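Do Stone Countertops Really Need Sealing Every Year?
Student project report, Home Materials course
November 2019

Almost every care leaflet we collected says the same thing: seal your stone countertop once a year or it will stain. We wanted to know where the yearly rule comes from. Most of the leaflets come from companies that also sell sealer, and that made us doubt it from the start.

We sent a survey to 900 households in Betitz in September and got 238 replies. Of these, 57 had marble in the kitchen, and the rest had granite, tile or laminate. We only used the marble answers. People who bother to reply to a survey about countertops may also be people who take better care of them, so these numbers should not be trusted too far.

Among the marble owners, 43 said they had never sealed the stone themselves. Most of that group reported no stain they could not scrub out. The complaint we heard most was dull spots from lemon juice and vinegar. Sealer does not stop those, because acid eats into the surface itself – a point the Flurano leaflet leaves out and the Gamage leaflet puts in very small print. 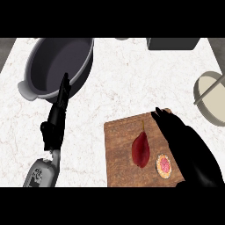
Veins made the staining question harder than we expected. On white marble with brown or gray veining, owners could not always tell a faint stain from the stone's own color, and we had no way to check from a written answer. A few said a mark had "always been there."

We also tried drops of oil and coffee on offcuts from Hirnlow, a local stone yard. The sealed pieces did better overnight, but we wiped up spills on both kinds within an hour and saw little difference. Our offcuts were small and came from one slab, so another slab might behave differently. We did not test wine or beet juice, and we should have.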